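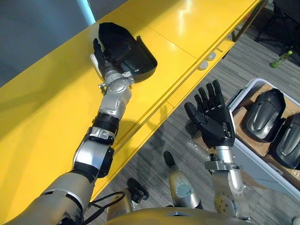 A black molded shell on a yellow table.

Print this story | E-mail this story

Filed under: Local Business > Manufacturing

Mendoza shell maker to add second finishing room

30 Mar 2025

Plondus, which molds plastic shells and covers for seating and equipment makers, will open a second finishing room at its Mendoza Street plant in October, the company said.

The new room will have space for 90 more shells per shift. The plant now finishes 300 a shift and has turned away orders twice in the past year, according to the company.

Finishing is the last step before packing. Shells are laid on long tables, where their rims and hollows are checked for scratches and rough spots. Pieces that fail go back for trimming or are ground up and used again.

Most of the added work will come from Nomel, a furniture company that has ordered a curved black shell in two sizes. The larger size is due to ship first.

Plondus has 319 employees and expects to hire for the new room over the summer. Applications will be taken at the front office and by mail. The company has leased an adjoining building from Ilex, the former tenant, to store finished stock. It covers 400 square yards.

Print | E-mail

Related stories
- Ilex clears out of Mendoza Street building
- Nomel moves its showroom downtown
- Road work to slow truck traffic near plant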